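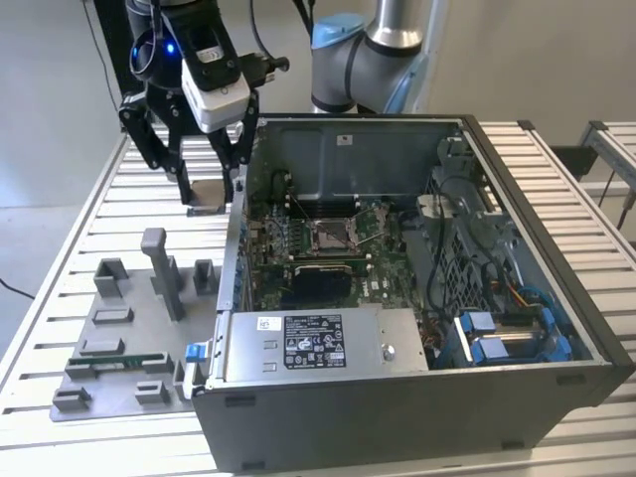

Leidy Ayala would like it noted that she asked for the tower to be stripped in January, that it is no longer January, and that a computer with no processor in it is, in her words, a heavy tray.

Noted. Bench log, Grekthorpe workshop, started 9:40 with coffee, continued without.

5 min read

The job: get one working desktop out of the Trivside pile for the front office, whose current machine takes long enough to open a spreadsheet that people have begun doing the sums by hand. I paid 60 for the pile, which seemed like a bargain until I had to carry it upstairs.

Side panel off. It came away on the first pull, so I spent a while looking for the screws I must have forgotten. There weren't any. The previous owner either loved this machine or never opened it, and the dust argues for the second.

CPU is out and in a tray with a lid, on the shelf above the sink (yes, Leidy, I know, it has a lid). The old paste had set like grout. I used the wipes from the blue tub and then the better wipes that Walter thinks I don't know about. Looked at the socket pins with the loupe under the desk lamp, twice. One near a corner looks a hair off to me. Walter Betancur looked too and said it was a reflection. He then looked again, said "hm," and went to lunch. I am recording it as a reflection with a question mark.

Please do not close the bracket on that socket "to keep the dust out." The last time somebody helped in this way we bought a board.

Search the notebook... Go

Memory. The low clips on the gray plate will take a module lying across them, so fingers stay off the contacts. I am in favor. Before this we used an egg carton. One module at a time on the plate, please, and put it back facing the way it came out. I have 18 loose sticks in the drawer already and the labels on half of them are in my handwriting, so that's no help to anyone.

Ran the tester on what was in the drawer while I was at it. Two failed at once. One passed, then failed, then passed, and has been given to Walter.

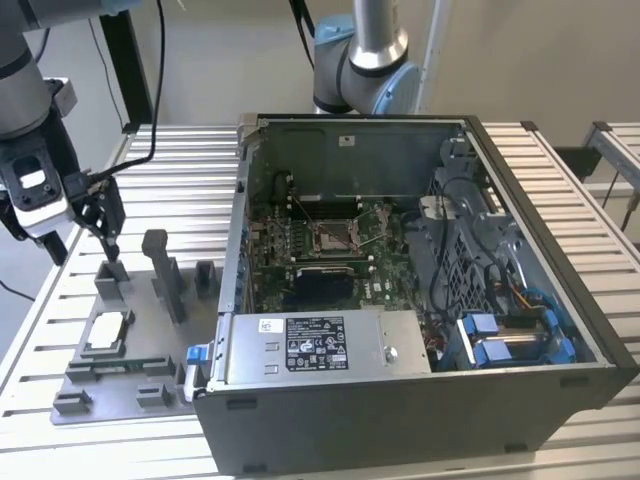 Power supply next, and the question of whether to keep it. The front office wants to hang a second monitor and a label printer off this thing, and Leidy has a graphics card in mind that wants a 375 watt supply at minimum. The spare on the shelf is a 300. I'd rather not find out by smell. Anyone wanting to settle it can go and read the black label on the silver box in the lower left of the case, where the small print is in the usual size for ants. There is a blue tab at the end of it; leave that alone until we've decided, and get the cables clear first. They loop all over the right half, and the orange and yellow ones by the drive cage are exactly where a sleeve button likes to go.

Drive: it stays in its tray for now. I haven't wiped it and I haven't looked at what's on it. Condori's rule is that everything gets wiped before it gets looked at, and I have come around to the rule after the wedding video business.

Jodel sent the wrong thermal paste again. It is the kind with the little spatula, for people who enjoy icing cakes. I've opened it anyway.

We use cookies to remember your preferences. Accept / Manage

Parts still wanted:
- a standoff to replace the one that rolled under the radiator
- a thinner screwdriver, or the return of the thin screwdriver
- a decision on the supply

2:15. Walter back from lunch. Looked at the pin a third time, with his own loupe. Reflection, he says. He has declined to initial the page.

4:50. Stopping there. Processor stays in the tray overnight, heatsink paste tomorrow when my hands are steadier. Leidy came by and asked whether it turns on yet. I told her it was going well and she wrote something down.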